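# Workplace Automation Forum: Assorted Goods Handling and Staff Reassignment (Returns Floor, Zistano)

**Board:** Operations and Workforce
**Status:** Open
**Thread started:** 1 June 2024

---

**returns_floor_lead** wrote:

Members are asked to comment on the proposed change to the assorted goods tables at the Zistano returns center. The proposal was circulated in May and the consultation remains open.

For members at other sites, the present arrangement is as follows. Returned goods that carry no readable barcode are brought to the assorted goods tables. These are chiefly toys, small household articles and packaged snacks. A sorter picks up each article, decides what it is, checks it for damage, and places it in the correct bin. The center received 2,069 such articles during the trial month. Of these, 1,662 were placed by the arm without a person touching them. The remainder were passed to staff.

Under the proposal, the arm would take over first placement at all tables. Sorters would be assigned to inspection, exception handling and the recording of demonstrations. No position is to be removed. Hourly rates are to be held at their present level during the changeover.

I would be grateful for comments on the duties themselves, as distinct from the pay schedule, which is being discussed elsewhere.

---

**tablehand_north** wrote:

I have worked the assorted goods tables for several years and wish to record a concern. The notice describes exception handling as a lighter duty. In my experience it is a heavier one. When a person sorts everything, the easy articles give the hands and the eyes a rest between the difficult ones. If the arm takes all of the easy articles, the sorter receives torn wrappers, leaking bottles and toys with a piece missing, one after another, for an entire shift.

The notice contains no provision for this. I request that it be amended to state how long a person may be kept on exceptions before rotating to another station.

---

**vosport_planning** wrote:

We went through a similar change at Vosport and can confirm the point made by tablehand_north. Our first schedule kept the same people on exceptions all day. Complaints of tiredness rose and the error rate rose with them. The schedule was rewritten so that each person moves between exceptions, inspection and demonstration recording during the shift. Complaints fell after that, although they did not stop.

I would not advise adopting our schedule without changes. Our goods are mostly boxed, and boxed goods make for a more even day than yours.

---

**returns_floor_lead** wrote:

The comment on rotation is accepted. A draft rotation clause will be added to the proposal. Would vosport_planning be willing to post the wording used at that site?

---

**vosport_planning** wrote:

The relevant part reads:

> No employee shall be assigned to exception handling for more than one block in succession. An employee who has completed a block of exception handling shall be offered a different duty before returning to it. The offer may be declined by the employee but may not be withdrawn by the supervisor.

The final sentence was added at the request of staff. It has been used more often than management expected.

---

**grip_and_release** wrote:

I should like to address demonstration recording, which the notice passes over in one line. I was assigned to it for the whole of the trial.

The operator guides the arm through the task by hand controls while the wrist camera records. The article is approached, gripped, lifted and set down, and then the whole is repeated with the article turned a different way. Articles with wheels are troublesome. They roll when touched by one finger before the other, and the operator must learn to bring both fingers in together. Rounded, glossy toys are also difficult, as there is often no flat side to hold.

This is skilled work. It took me two weeks to become competent at it, and the arm's later performance depends in large part on how well the recordings are made. The proposal places it in the same grade as table sorting. I do not agree with that placement.

---

**ogola_shift_office** wrote:

With respect, I take a different view from grip_and_release. At Ogola we made demonstration recording a separate grade. The effect was that a small group held the recording posts and all other sorters were left on exceptions. Resentment followed. Several experienced sorters who would have been good operators never had the opportunity to try.

If recording is to be part of everyone's rotation, it cannot also be a separate grade. Members should decide which of the two they prefer before asking for both.

---

**grip_and_release** wrote:

I do not see that the two are in conflict. A sorter who has completed the training could be paid the higher rate for the hours spent recording. The payroll system already does this for forklift work.

---

**ogola_shift_office** wrote:

That would be workable if payroll at Zistano is able to track duties by the hour. Ours was not, and the supervisors ended up filling in paper sheets, which were frequently disputed. I withdraw the objection on the condition that the tracking is in place before the grade is introduced.

---

**tablehand_north** wrote:

Further to the above, the figure of 1,662 should be explained. Does it include articles that were placed in the wrong bin and later moved by a person? Staff on the inspection side were correcting placements throughout the month. If those corrections are counted as successes for the arm, the proposal understates the work that remains with people.

---

**returns_floor_lead** wrote:

The figure counts articles placed in a bin without human contact at the table. It does not take account of corrections made afterward at inspection. The member is correct that the notice should have said so. Inspection corrections were logged on a separate sheet, and the total will be posted to this thread when the sheet has been checked.

---

**tastard_integration** wrote:

I write on behalf of the Tastard installation team, which maintains the arms at Zistano. Two matters may assist the discussion.

First, the arm does not improve evenly. It will handle a familiar type of article well and then fail on a new one that appears to a person to be almost the same. Staff should not assume that exceptions will decline steadily from month to month. They will fall, and then rise again when the mix of returned goods changes, as it does after any holiday.

Second, we support the inclusion of sorters in recording. The sorters know which articles cause difficulty. During the trial, the better recordings came from staff who chose their own articles from the table. The recordings made to our prepared list were of less use.

---

**tablehand_north** wrote:

I thank tastard_integration for the plain answer. The first point should be placed in the notice in the same words. Staff were told at the briefing that exceptions would "taper off," and staffing for the autumn has been planned on that basis.

---

**inspection_desk_b** wrote:

A smaller matter. The tables are to be kept clear of personal food and drink under the existing site rules. Returned snacks and sweets are, however, goods to be sorted, and new staff have on occasion removed them from the table in the belief that a colleague had left them there. I suggest that the training sheet be revised to make the distinction.

I also ask that the chairs at the recording stations be adjustable. The present ones are fixed, and shorter operators must lean forward to see the screen.

---

**returns_floor_lead** wrote:

Both items are noted. The training sheet can be revised at once. The chairs require a purchase request, which I will submit.

The position at present is as follows:

- A rotation clause based on the Vosport wording will be added.
- The trial figure will be restated together with inspection corrections.
- Hourly payment for recording duty will be referred to payroll, with the condition raised by ogola_shift_office attached.
- The statement on exceptions will be corrected as requested by tablehand_north.

The question of whether recording should be open to all sorters, or only to those who apply, has not been settled. Members are invited to continue on that point.

---

**vosport_planning** wrote:

On the open question, we require everyone to attend the training and permit anyone to decline the duty afterward. A few have declined. They remain on inspection and are regarded as valuable there.

---

**grip_and_release** wrote:

I support the arrangement described by vosport_planning. For members who have not worked at a recording station, I attach a view from the wrist camera, with a wheeled article of the kind I mentioned earlier.
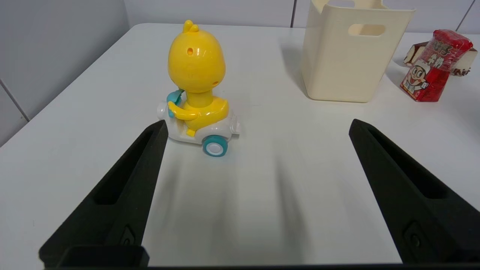

*Wrist camera view: toy duck on a scooter, gripper fingers open.*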